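**Menport Manipulation Software Group: Minutes of the January Meeting**

Present: representatives of control, perception, planning and tooling. Apologies were received from the Rodero integration team, which submitted a written report.

The meeting opened at 2:00 p.m. The minutes of the previous meeting were approved with one correction: under item 4, "trajectory cache" should read "grasp cache."

**1. Control**

The control lead reported that the two-arm controller has been moved to the Berier scheduler. Both arms now take commands from a single clock. Timing drift between the arms, recorded as an open fault in the last minutes, has not appeared in any log from the new build. The fault will stay open until the long-duration test is complete.

A question was raised concerning the stop behavior when one arm loses its connection. At present the second arm finishes its current segment before halting. The group agreed that both arms should halt together, and that the segment should be discarded and planned again on restart.

**2. Perception**

The perception report covered the mixed tabletop task, in which fruit, cups and a clear container with a separate lid share one work surface. Opaque objects are being segmented reliably. The clear container remains the main difficulty, as depth readings pass through its walls and the lid is often merged with the container when the two overlap.

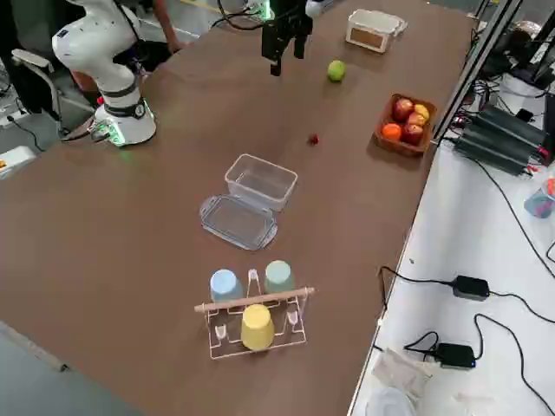 Two remedies were discussed. The first is to fit a container model to the color image alone and ignore depth inside the fitted outline. The second is to add 80 labeled layouts with the lid in varied positions and retrain. It was agreed to proceed with the first and to begin labeling for the second in parallel. Very small objects are also being dropped by the noise filter, and the filter's minimum size will become a setting that can be changed for each task.

**3. Planning**

The planner was run on 1,000 simulated layouts using the Paredes test set. It failed to return a path in 38 of these. Most failures involved cups placed upside down on a rack, where the approach direction was limited by the neighboring prongs. Planning proposed allowing the wrist to rotate up to 80 degrees before contact. Control had no objection, subject to a check of the joint limits.

The group did not reach agreement on whether the lid should be handled before or after the container is filled. The matter was deferred.

**4. Tooling**

The log viewer now shows both arms on one timeline. Members asked that planner failures be marked in the same view, and tooling accepted the request. The Rodero report noted that older recordings do not open in the new version. A converter will be supplied, and the old viewer will remain available until it is.

**5. Actions**

- Control: change the stop behavior; confirm joint limits for the rotated approach.
- Perception: implement the color-only container fit; begin labeling; expose the filter setting.
- Planning: rerun the failed layouts with wrist rotation enabled.
- Tooling: add failure markers; deliver the recording converter.

There being no other business, the meeting closed at 3:40 p.m. The next meeting will be held in February.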